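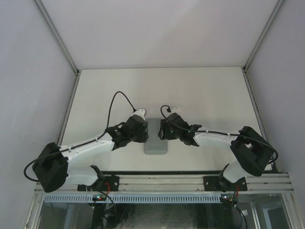 Page last changed: January 16, 2020

Speaker notes – Trakex two-arm bench cell, supplier session
Speaker: Catherine Innes. Slides: Magnus Gillies.

Slide 1. Leave it up while people find seats. Say who we are: Plernillow, we test bench automation for small labs and workshops, and we buy our own units. Trakex has not seen these notes.

Slide 2. What you get for the money. Two arms on one rail, white walls on three sides, a cabinet underneath. Point out the rail on the first slide if anyone asks about mounting. Both arms bolt to it through their own black plates. The control software is a separate licence, and the quote we got in December did not make that clear.

Slide 3. The soft goods trial. We picked small, light items that squash when gripped. Yuzhen Yan ran 200 two-handed lifts and 193 finished without a drop. Read both numbers slowly, people write them down. Of the seven failures, most were the right arm closing early. Don't guess at the cause, we have asked Trakex and are waiting.

Slide 4. Cables. This is my main complaint. They run on the outside of the arms and loop up over the left gripper. Go back to slide 1 for this. Nothing snagged in our trial, but I would want covers or clips before putting one on a shared bench. Sotomayor sells a sleeve kit that fits, with a small amount of trimming.

Slide 5. Setup time. Tumaini Koech did it alone in 291 minutes from opening the crate to first move. The manual is decent up to calibration, then it skips a step – the gripper zero has to be saved twice. Mention the page we wrote up on this, link is on the handout.

Slide 6. Against the Skasby unit. Skasby is quieter and has a better stop button. Trakex has more room between the arms and a licence you can move to another computer. Don't get drawn into price, exchange rates have made our comparison stale.

Slide 7. Service. Two calls, both answered the same day. Spare fingertips were back-ordered.

Questions. Someone will ask about lifespan. We stopped at 2000 cycles per gripper and can't speak past that. Zhuoran Xie has the logs and will take technical questions at the side table.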